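Toden Guest Reviews -- README

Reviews of small hotels and guesthouses, collected from our own guest forms. Version 2. Last touched November 14, 2018, by Tamsin Katene. Questions to Tamsin first, then Dorottya Sárközi if she's traveling.

What's in it

3605 reviews, one per row. Three properties so far: Farnier, Perrin, Sisby. Farnier is the big one (35 rooms, in the old town), Perrin is the lake house, Sisby is the apartments above the bakery. All text in English. Some was written by guests in a second language and we left it alone, spelling and all.

Files

reviews.csv -- the main thing
rooms.csv -- room number, floor, bed type, view yes/no
amenities.csv -- what each room has, one row per item
photos folder -- a few per property, not linked to reviews

Open in anything. Comma separated, UTF-8. If the accents look wrong in your spreadsheet, import it instead of double-clicking.

Columns in reviews.csv

review_id -- number, never reused
property -- Farnier, Perrin or Sisby
room -- blank if guest didn't say
month_stayed -- month only, no day
nights -- as typed by the guest
score_overall -- 1 to 10
score_breakfast -- 1 to 10, always blank for Sisby (no breakfast there)
text -- the review
reply -- what the hotel wrote back, if it did

Note on nights: people put "long weekend" in there. Also "not enough". Haven't cleaned it. Will do before the next version, maybe.

Amenities

Dorottya redid these room by room in February. Old list was copied off the booking page and was wrong in a lot of places -- hair dryers mostly, and balconies that are really just a window with a rail. The washer field is a plain yes/no and covers front loaders and top loaders both. Kettle and coffee maker are now seperate fields.
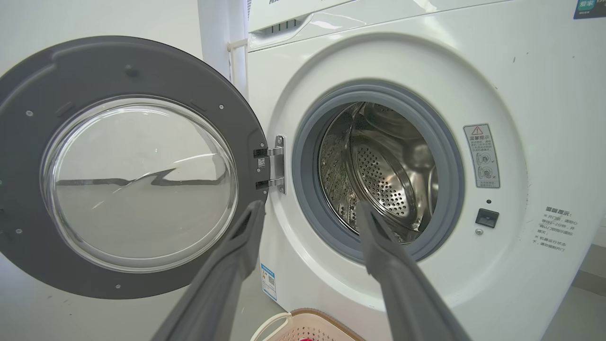
Known problems

Duplicate reviews at Perrin. Same guest, two forms, slightly different scores. 15 pairs found, probably more. Kept both, see the dup_flag column (forgot to list it above, it's the last one).

Farnier renumbered the third floor. Old room numbers are still in the early reviews. Don't join to rooms.csv for those without checking.

Replies are nearly all Farnier. The other two hardly ever answer.

Scores run high. Guests got the form at checkout, at the desk, with the staff standing right there. Keep that in mind before you compare them with scores from anywhere else.

What we took out

Guest names, emails, phone numbers. Staff names replaced with [staff]. One very long review about a parking dispute, removed becuase the guest asked.

Using it

Fine for class work, research, messing around. Don't put it on a booking site as if the reviews were yours. Say Toden somewhere if you publish.

To do

clean nights
finish floor numbers for Sisby
more winter reviews, we have hardly any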